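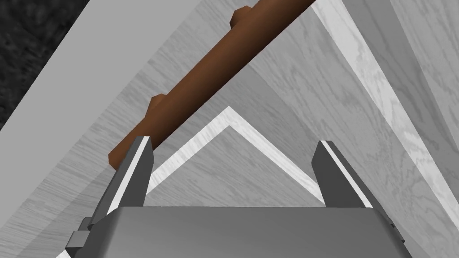 The Vadix starter bundle is what we point people to when they want to plan a gripper purchase before any money goes out the door. You get the simulation license, a two-finger parallel gripper model and a set of furniture-style parts to try it on, so you can find out early whether the jaws you have in mind suit the work. Long round parts are a great place to begin — a brown rod with short pegs along its side makes you think about finger spacing, and about where a grip could go without a peg getting in the way. Swap the fingers, move the parts, try again. It's a fun afternoon!

What's in the bundle
Vadix simulation license, 2 seats
Parallel gripper model with 13 finger shapes
Wood-grain panel and rod parts
Budget worksheet (spreadsheet)

Planning your budget
Our worksheet was put together by Asif Mohmand, and we love how plain it is. It has separate lines for the arm, gripper, mounting plate, spare fingers, cabling and training. Fill in the spare fingers line early. Shops that handle wood tend to want more than one shape, and ordering them with the gripper saves a second shipping charge.

If you already run a Luvance arm, the mounting plate is the same one you have now. Dollov owners will need the adapter, sold separately.

Ordering
Licenses go out by email. Hardware orders placed through us ship in 10 working days. Schools buying more than two seats can ask Hüsnü Akyol for a written quote — please include your arm model and the longest part you expect to pick up.

Worksheet last updated July 9, 2022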